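Status: resolved, monitoring
Component: capture chain, Prirnudau small room
Reported by: Roswitha Reinholz
Opened: February

## Symptom as reported

> Buzz on one note of the guitar in the song takes. It is the D, wherever I play it. Nothing on the voice alone. I can't hear it while playing but it is on every take since we moved the stand. Strings are new, so I changed them back, same thing.

Instrument is a gut-strung guitar at A=430, voice and guitar performed by the same player, seated. No click, no headphones. The songs can't be tracked separately, so muting one source and keeping the other is not available as a workaround.

## Setup at time of report

| Position | Device | Notes |
|---|---|---|
| Voice | Dondau large diaphragm, cardioid | on boom, above music desk |
| Guitar | Dondau small diaphragm, cardioid | low stand, Kasten suspension mount |
| Preamp ch. 1 | Vovisard | voice, input set to high impedance |
| Preamp ch. 2 | Vovisard | guitar, input set to 600 ohm |
| High-pass | 40 Hz | both channels |

Recording at 96 kHz, 24 bit. No processing on the way in.

## Log

**09:20** Pulled the last four takes from the session folder. Buzz confirmed on channel 2 in all of them. Also present on channel 1, much lower, with the delay expected from the distance between the two microphones. Noted but not followed up at this point. It should have been.

**09:45** Spectrum of the worst bar. Fundamental of the note sits at 286 Hz, which is right for D above middle C at this pitch. Buzz is a comb of upper partials from 2 kHz up, starting late after the attack and dying before the note does. That is a mechanical rattle pattern. Clipping would be worst at the attack and would follow level on all notes.

**09:55** Checked input level anyway. Peaks leave 12 dB of headroom on channel 2. Clipping excluded.

**10:10** Asked reporter to play a chromatic scale, second string, open to seventh fret. Buzz on third fret only. Same pitch on the third string: buzz. Open fourth string (an octave below): slight buzz, consistent with its second partial exciting the same resonance. So it is tied to frequency and not to a string or fret. Fret wear excluded. No need to send the instrument to the maker.

**10:30** Swapped the two microphone cables. No change.

**10:40** Swapped preamp channels, guitar to Vovisard ch. 1. Buzz moves with the guitar microphone. Preamp excluded. Impedance switch has no effect other than a small level change and a slightly duller top. Left at high impedance on both channels afterwards, reporter's preference.

**11:05** Replaced the guitar microphone with the spare of the same type, in the same mount. Buzz still present. Microphone body excluded.

**11:20** Recorded a sine sweep from the monitor speaker at moderate level, 200 to 400 Hz, 30 seconds, with the guitar out of the room. Buzz appears in a narrow band centered on the reported pitch. The guitar is therefore not the source at all, and my notes from 10:10 stand for a different reason than the one I wrote down.

**11:35** Repeated the sweep with a finger on each suspect in turn:

- music desk, ledge and both wing nuts: no change
- low stand, clutch: no change
- low stand, base: no change
- Kasten mount, outer ring: buzz gone
- Kasten mount, elastic only: no change

**11:50** Mount removed. The threaded insert where the mount meets the stand is loose in the housing by less than a quarter turn. It can't be felt with the microphone fitted because the weight holds it against one side.

**12:10** Fitted the second Kasten mount from the cupboard. Sweep clean. Asked for the scale again: clean on channel 2.

**12:15** Faint buzz still on channel 1. See 09:20.

## Second source

The residue on channel 1 was lower in level and did not line up with the mount. Ran the sweep with the low stand out of the room altogether and it was still there.

Walked the room with the sine held at 286 Hz. Located by ear at the metal lampshade on the wall fitting behind the player. Pressing the shade stopped it. A felt washer between shade and collar fixed it. Sweep repeated at the original level, then 6 dB higher. Clean both times on both channels.

So there were two faults with a shared trigger pitch. Some of this is coincidence, some is the room: there is a broad mode in that region and anything loose will be found by it. It also accounts for the reporter not hearing the buzz while playing. The mount rattle was conducted into the microphone and hardly radiated, and the lampshade was behind the player's head and masked by the voice.

## Verification

Reporter played three complete songs in the afternoon, including the one with the repeated D pedal in the accompaniment, which had been the worst. Files checked on headphones and on a spectrogram. No comb above 2 kHz on either channel. Reporter confirms by ear.

One creak at the end of the second song. That is the chair, and it was on the earlier takes too. Reporter says to leave it.

## Existing takes

Nine takes are affected. Tried the following on the guitar channel:

1. Narrow dynamic cut at the fundamental. Reduces the note, leaves the buzz. Wrong end of the spectrum.
2. Spectral repair on the partials above 2 kHz, hand-drawn. Works on sustained notes, leaves an audible hole when the voice has a consonant at the same time.
3. Replacing single notes from clean passages. Works in the two slow songs. In the others the resonance of the other strings does not match and the edit is obvious.

Recommendation sent: keep the two slow songs with option 3, re-record the rest. Reporter agrees, and would have wanted another go at the strophic song in any case.
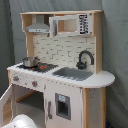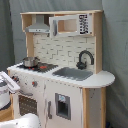 ## Changes made

- Kasten mount with loose insert tagged and put in the repair box. Not to be used with the elastic replaced, the fault is in the housing.
- Felt washer on the lampshade.
- Vovisard inputs both at high impedance. Session template updated to match.
- High-pass unchanged.
- Sweep file (200 to 400 Hz) copied to the template folder. To be played once after any stand, desk or light is moved. Wider sweep to follow when I have a level that doesn't bother the room next door.

## Open

- Insert on the second mount has not been checked under load. It is the same age as the first one.
- The music desk was quiet in this band but I haven't tested it lower down, and the lute songs go to the open low course a good deal.
- Spare washers. There was one left in the drawer and it is now on the lamp.

**Follow-up, next session:** Sweep clean before start. Reporter had moved the voice microphone forward by a hand's width to get more text and less guitar. Balance on channel 1 is better for it, and the guitar leakage is lower and less colored. Template drawing still shows the old position. Will redraw when she has settled on one.

Ticket stays open until the re-recorded songs are delivered.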